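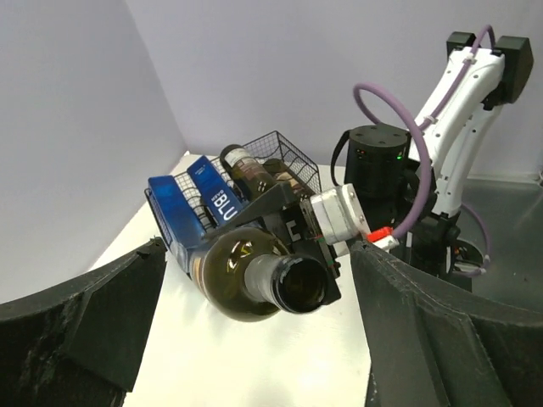

# Weight, Glass and Wire: Sorting Bottles and Cartons at Home

Most kitchens store drinks by habit. Cartons go where there is shelf height, wine goes wherever a bottle will stand, and the overflow ends up in a corner until someone needs the corner. A basket on the table is a reasonable way to put this in order, provided it is loaded with some attention to weight and shape.

Wire mesh has practical advantages for mixed groceries. The contents can be checked from the side, air passes through the walls, and crumbs fall out with one shake. A black basket with a fine square grid will hold blue cartons and wine bottles together, and the closer the mesh, the less likely a carton corner is to catch in it. The drawback is rigidity. Mesh does not give when glass is pushed against it, and the rim is usually the hardest part.

## Upright or flat

A full standard wine bottle weighs close to three pounds, and most of that sits below the shoulder. Standing up, it is stable on a hard floor and much less so on wire, where the base may rest on only a few strands. A bottle that leans a little at the shoulder is acceptable if its neighbor is also glass or a full carton. A bottle that leans against nothing will keep moving each time the basket is lifted.

Laying a bottle flat solves the height problem and creates another one. A horizontal bottle takes up the footprint of several upright ones, and it rolls. In a basket of moderate size it should go in first, along the longest wall, with the upright items set against it. Adding it last means resting it across the tops of cartons, which dent.

Closure matters for longer storage. Bottles with natural cork are normally kept on their side so the cork stays moist. Screw caps can be stored either way. For a bottle that will be opened within the week, position makes no practical difference.

## Cartons

Cartons are the better-behaved item. They have flat sides, they pack without gaps, and they make good spacers between bottles. Their weak point is the top seam. A carton tipped toward the basket wall presses its upper edge on the rim, and after a few trips from car to kitchen the coating begins to wear there. Unopened, this is cosmetic. Opened, a tipped carton belongs in the refrigerator door and should not be in the basket.

Tall print on the face of a carton is useful for sorting. Turn that side outward and the contents can be read from across the room. The same applies to wine labels, although a label that wraps high on the bottle can be read over a low rim without turning anything.

## Three baskets compared

We loaded 3 baskets in the test kitchen with the same mix of cartons and glass, then carried each one down a flight of 14 steps and back.

| Basket | Wall | Result |
|---|---|---|
| Tradgate | Fine square mesh | No tilt; slight scuffing on one label |
| Leltamex | Wide wire | One carton corner caught in the wall |
| Villalba | Solid, fabric lined | Quietest; contents hidden from the side |

The Tradgate was the easiest to load and unload. The Villalba protected labels best but needed wiping out after a carton leaked at the seam. The Leltamex is suited to bottles alone.

## Unloading

Take out glass first, one bottle at a time, gripping the body and supporting the base. Lifting by the neck is common and works until foil slips or a hand is damp. Clear the landing spot on the table beforehand. Set bottles down on their base, well back from the edge, and move them to the rack before starting on the cartons.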